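Scorer says my declared innings doesn't count toward my average?? - Club Cricket Help Board

Posted in: Scoring and Rules

flatbat_nj
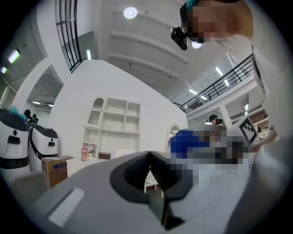
OK so quick background and then the actual problem. I play for Vasylenko CC, we're in the second division of a weekend league, two-day games, red ball, the whole thing. I also stepped in as captain in June when our regular guy moved away. So I'm new to captaining and that's part of the mess.

Last round of the season we were away at Flostlow. Batting first, pitch was flat as a road, outfield quick. I declared just before tea with me not out and one of our younger guys not out at the other end. Fine. Normal. We bowled at them for the last session, got 2 wickets, came back the next day, ended up a draw.

Now the league stats are out and two things are wrong, or I think they're wrong.

First one. My innings is down as "retired - out". I did not retire. I declared. I was standing in the middle when I did it, waved to the pavillion, shook hands with nobody, walked off. The other batter is down as not out, which is correct. So the same declaration got scored two different ways for two guys on the field at the same moment. It matters because I finished on 563 runs for the season and the average drops a good bit if they give me out. There's a batting award and I'm in the running - or was.

Second one. Earlier in the same innings our number four went off with cramp. He never came back because I declared. He's down as "retired not out". Their captain is now saying that should be out because he didn't resume. Our scorer says no. Their scorer wrote out. The league site shows not out. I have no idea.

So basically
- can a captain who declares while batting ever be recorded as retired
- does a cramp guy need to come back for it to be not out
- who do I even email, and is there a deadline

Our scorer uses the Biten app on a tablet and theirs does a paper book. The two didn't get compared at the end of the day, far as I can tell, everyone wanted to get on the road. I know, I know.

Also does it make a difference that I'd gone off for a few minutes earlier to change a glove? Umpire was fine with it, it was at a drinks break. Just wondering if somebody hit a button at that point and never un-hit it.

Thanks, sorry for the long post, typing this at work.

Edit: to be clear it's the declared innings only. The other ones all look right.

thirdmanup

I score for a club in another league so take the local stuff with a grain of salt, but the Laws part is pretty clear.

When a captain declares, the innings is closed. Both batters at the crease are not out. Doesn't matter if one of them is the captain. There's no such thing as retiring yourself by declaring. So on the first thing you're right, and they should fix it without a fight.

Your glove idea is probably where it went wrong. Some apps want you to mark a batter as off before they let you do anything else, and then it asks for a reason. If whoever was on the tablet picked "retired" and then just carried on tapping in runs, it can sit there under your name even though you kept batting. I haven't used Biten much but I've seen close to the same thing in another one. Ask your scorer to open the ball by ball and look at the drinks break. If there's a retirement logged there and then you face a ball right after, you have your proof. A batter who's retired can't face the next ball.

Changing a glove at drinks is nothing, by the way. Not a retirement. Shouldn't be in the book at all.

On the cramp guy. Illness, injury or any other unavoidable cause = retired not out, and he's allowed to come back. If the innings ends before he can, it stays retired not out. He doesn't HAVE to come back. The "retired out" one is for a batter who leaves for any other reason and doesn't resume, like giving someone else a hit. Cramp counts as an injury for most umpires I've stood near. The umpires are supposed to be told the reason when he goes off, so if they were told cramp, that's the end of it. Their captain is mixing up the two.

For the average: not out and retired not out both add the runs and don't add a dismissal. Retired out adds the dismissal. So yes it'll move your number.

Things I'd collect before emailing anybody:

The ball by ball from the app for that innings, exported, not a screenshot of the summary page.
A photo of the page in the paper book. Ask nicely, their scorer may have already spotted it.
One line from either umpire saying declared, both batters not out, and cramp was the reason for number four.

Keep it short. Stats people are reading forty of these. Put the round, the ground, what it says now, what it should say. That's all they want. Leave out the award, it makes it look like you're fishing.

And yeah, compare the books at every break. Not just stumps. Overs, wickets, total, each batter. Takes two minutes at tea and you'd have caught this. As captain you can just tell them to do it, you don't have to be the one doing it.

oldsweater

had this same thing happen few years back, different club. they never changed mine. I'd say don't lose sleep, its one innings. nobody looks at the averages except the guy who's top and the guy who's second lol

would of been easier to just not declare

clallulum_reserves

Play in the same league as you I'm pretty sure (Clallulum, third division), so here's the local bit.

Corrections go to the fixtures and records address, the one at the bottom of the contacts page. NOT the one on the stats page, that's for login trouble and it takes forever. Has to come from the club secretary or the captain of record. You took over in June, so check whether you were ever changed over on the system. We had a correction bounced because the name on the email wasn't the captain they had listed. If you're still down as just a player get the secretary to send it.

Deadline this season is 27 October 2024. After that they lock the tables and they really do lock them, we missed it once by a night. So get moving. If you can't get the umpire's note in time send the email anyway and say it's coming. They'll flag the entry and leave it open, they did that for us on a catch that was credited to the wrong fielder.

Few other bits -

Both clubs agreeing makes it go quick. If the Flostlow secretary replies to the same email with "agreed" it's usually fixed in a few days. If they don't agree it goes to the umpires' report, and that's the slow way. Umpires' report has a box for retirements with the reason next to it, so your number four should be covered if they filled it in. A lot of them don't.

The paper book isn't automatically right over the app, or the other way around. People think the home book wins. In our playing conditions it's whatever the umpires sign off on, and if the books weren't compared then it's kind of open. Not great for you but not terrible either, since (from what you wrote) the paper book issue is only the cramp guy. What did their book have for YOU? You didn't say. If theirs has you not out then half of this is done already.

Also check your partnership figures. When the app thinks somebody retired it starts a new partnership, so you might have two small stands where there should be one big one. Ours came out with a stand of 33 that never happened. If you ask for the fix get them to redo that too, otherwise they change the how out and leave the rest.

Agree with the post above about leaving out the award. Disagree a little about the ball by ball, our records person doesn't open attachments on the first email, so paste the two or three lines that matter right in the body.

The award itself has a minimum number of innings, I forget what it is, about ten maybe. Look it up, you might be arguing over something you don't qualify for, or the guy above you might not.

flatbat_nj

OK this is super helpful thank you. Went and looked. Biten has me retired at the drinks break and then facing the very next ball. So that's that.

Their paper book has me not out. Got a photo of it at lunch. So only the cramp one is an actual disagreement and their secretary says he'll ask the umpires.

And yep, I'm still listed as a player. Secretary's sending it tonight. Partnership is split in two like you said, asked him to put that in as well.

Will post back when I hear something.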